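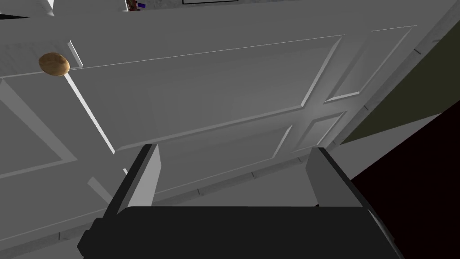
Pour Anatole Coste, le froid dans les chambres vient d'abord des portes du couloir, que tout le monde laisse entrouvertes, et les fenêtres n'y sont pas pour grand-chose. Sa remarque, faite à la première réunion de groupe, a changé le plan de notre projet. Nous voulions au départ étudier seulement les vitrages de la résidence Toltora. Nous avons finalement travaillé sur les pertes de chaleur entre les chambres et les circulations.

Rapport de projet, deuxième année
Groupe : Hoi-yan Lau, Emiliano Bravo, Matúš Kováčik

1. Contexte

La résidence Toltora se trouve en bas de la rue Hulham. Le bâtiment a trois étages et un escalier central qui n'est pas chauffé. Les radiateurs des chambres sont réglés par une chaudière commune, avec une baisse la nuit. Les étudiants se plaignent surtout du matin, entre le réveil et le premier cours. Plusieurs utilisent un chauffage d'appoint électrique de 2000 W, ce que le règlement interdit en principe.

L'an dernier, un autre groupe avait mesuré la consommation totale du bâtiment. Son rapport donne des chiffres par mois mais rien par pièce, et nous n'avons pas pu nous en servir pour comparer.

2. Méthode

Nous avons suivi 11 chambres en février. Dans chacune, un petit enregistreur de température était posé sur l'étagère, à hauteur de poitrine, loin du radiateur. Un enregistreur supplémentaire était accroché dans le couloir de chaque étage. Les relevés se faisaient toutes les dix minutes.

Les occupants notaient sur une feuille l'heure d'ouverture des fenêtres et s'ils dormaient porte fermée. Ces feuilles sont inégales. Certaines sont très précises, d'autres s'arrêtent au bout de trois jours. Nous avons gardé les mesures des chambres mal renseignées, mais elles n'entrent pas dans la comparaison de la partie 3.

Pour les infiltrations sous les portes, nous avons utilisé un bâton d'encens et une feuille de papier fin. C'est une méthode grossière -- elle indique le sens du courant d'air, pas son débit. Emiliano a aussi mesuré l'espace entre le bas de la porte et le sol avec des cales en carton.

3. Résultats

Dans les chambres où la porte reste fermée la nuit, la température baisse lentement et le creux arrive vers 6 h. Dans celles où elle reste entrouverte, la courbe suit presque celle du couloir. L'écart entre les deux groupes atteint jusqu'à 2 degrés au petit matin.

La chambre 305 est à part. Elle est au bout du couloir, avec deux murs extérieurs, et elle reste la plus froide quelle que soit la position de la porte. L'occupante avait déjà demandé à changer de chambre avant notre étude.

La fumée de l'encens entrait vers la chambre au rez-de-chaussée et sortait vers le couloir au troisième étage. Cela correspond au tirage de l'escalier, où l'air chaud monte. Au deuxième étage le sens changeait d'un essai à l'autre et nous ne concluons rien.

4. Essai de bas de porte

Nous avons posé un joint-brosse sur quatre portes, avec l'accord de la gérante, Shu-fen Chuang. La pose demande une scie à métaux et un peu de patience. Sur une porte, le joint frottait trop et il a fallu le remonter. Les occupants disent sentir moins d'air aux pieds quand ils travaillent au bureau. Les courbes, elles, bougent peu, et la semaine de l'essai a été plus douce que les précédentes.

5. Limites

Les enregistreurs n'ont pas été étalonnés entre eux avant la pose. Matúš l'a fait après coup, dans une même boîte pendant une nuit, et nous avons corrigé les séries. Nous n'avons pas tenu compte du nombre de personnes présentes, ni des ordinateurs allumés. Les mesures ne couvrent qu'un seul mois d'hiver.

6. Suite proposée

Fermer la porte palière de l'escalier à chaque étage serait à tester en premier. Elle existe déjà, mais elle est bloquée en position ouverte au premier et au deuxième. Il faudra demander au service technique si c'est une consigne de sécurité. Les fichiers de mesures et les feuilles des occupants, sans les noms, sont en annexe.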